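Clurkeck Expands Range of Ready-to-Use Phosphate Buffers and Enzyme Storage Solutions

CESTVILLE, May 10, 2018 - Clurkeck, a supplier of reagents for molecular biology and protein chemistry, today announced that it has added 27 products to its line of ready-to-use buffers and enzyme storage solutions. The new products are available now from the company's online catalog and through its distributor, Nadwood.

The additions cover phosphate, Tris and HEPES buffers across the pH ranges most often used in protein work, together with a set of glycerol-based storage solutions for polymerases, ligases and restriction enzymes. All are sold as sterile-filtered liquids at working strength. Concentrated stocks of the phosphate buffers are also offered for customers who prefer to dilute their own.

Each lot is tested for pH, conductivity and endotoxin before release. Lots intended for nucleic acid work are also tested for DNase and RNase activity. Results are reported on a Certificate of Analysis that ships with the product, and the same certificate can be downloaded by entering the lot number on the Clurkeck website. Certificates for past lots remain available for five years after the date of manufacture.

The buffers are made at the company's Cestville plant, where a new filling line went into service in January. The line fills bottles from 50 mL to 1 L and can also fill larger flexible bags for customers running purification columns. Water for all products comes from a dedicated purification loop that is monitored for total organic carbon while the line is running. 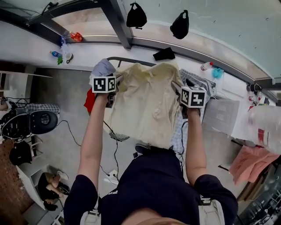 Bottles are made of PETG and closed with a tamper-evident cap. Storage solutions containing DTT are packed under nitrogen to slow oxidation and should be kept at -20 °C. The remaining products may be stored at room temperature until opened, then at 2 to 8 °C. Shelf life is printed on each label and is up to 27 months from manufacture, depending on the product. Shipments of the DTT-containing solutions are made on dry ice and leave the plant early in the week.

Clurkeck has also changed how it labels the line. The component list, final concentrations and measured pH at 25 °C now appear on the front of the bottle, with the lot number and expiration date directly underneath. Under the earlier format, customers had to refer to the package insert for concentrations. Catalog numbers for existing products have not changed, and no existing product is being withdrawn.

With this release the company's catalog contains 401 items. Three of the new buffers were first prepared as custom orders for Lougher, a contract laboratory that performs enzyme characterization, and were moved into the standard range after repeat orders. They are a low-chloride HEPES buffer, a potassium phosphate buffer supplied without preservative, and a Tris buffer with magnesium acetate in place of magnesium chloride.

Custom formulation remains available for buffers that are not in the catalog. Requests should include the full component list, target pH, temperature at which the pH is to be measured, and required volume. The minimum order for custom work is 5 L. Quotations do not include shipping.

Samples of selected new buffers in 50 mL bottles can be requested by academic and industrial laboratories. Requests are handled in the order received, with one sample of each product per laboratory. Safety data sheets for all new products have been posted to the website.

About Clurkeck
Clurkeck manufactures buffers, enzyme storage solutions and related reagents for research laboratories and kit manufacturers. The company's offices, plant and quality control laboratory are located in Cestville. Its products are for research use or further manufacturing use only and are not intended for diagnostic or therapeutic use.

Contact
Clurkeck Customer Service, Cestville
Orders and sample requests: use the form on the Contact page
Orders through Nadwood: please quote the Clurkeck catalog number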